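Section 4: Setting your home's heating zones on the Vimier panel

By now you should have the Vimier on the wall and the little green light showing. If not, go back to Section 3, I'll wait!

1. Hold the round button until the screen says ZONES. Mine took a couple of goes (my thumbs are useless in October).

2. Pick a room and give it a name. Keep it short, as anything long gets chopped on the Fetarier app.

3. Set the floor limit. I use 25 in the bathroom and a bit less in the bedrooms.

Caution: if you've laid engineered boards, check the maker's limit before you touch step 3. Makris put theirs on a sticker inside the box lid, so please don't bin the lid like I did.

4. Press SAVE once and leave the panel alone for 70 seconds while it finds the valves.
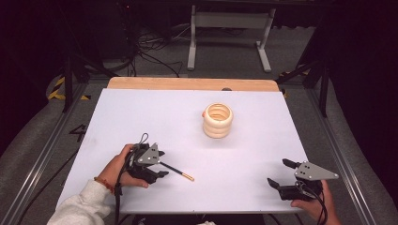
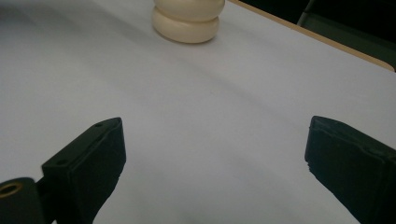
Cream on white, four times over. 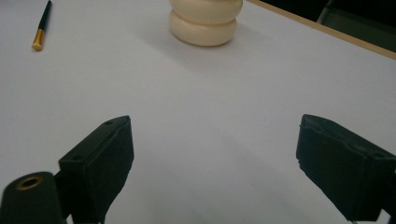
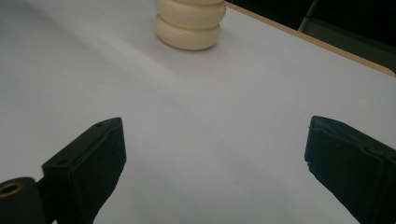 A reader on the Jundov estate wrote in to say that step 4 failed for them until they had switched the manifold off at the wall, counted to ten and started again from step 1. They also lost their room names doing it, so jot yours down first.

Note: error 54 means the panel can see the valve but the valve isn't answering. Nine times out of ten it's the blue wire, which needs a proper shove into its terminal. Power off before you go poking about in there!

5. Go back to ZONES and check every room has a tick next to it. No tick, no heat, so repeat step 4 for that room only.

6. Last of all, write the installer code on the inside cover of this guide. Ours came set to 3,526 and I changed it the same evening.

Schedules and holiday mode are in Section 5.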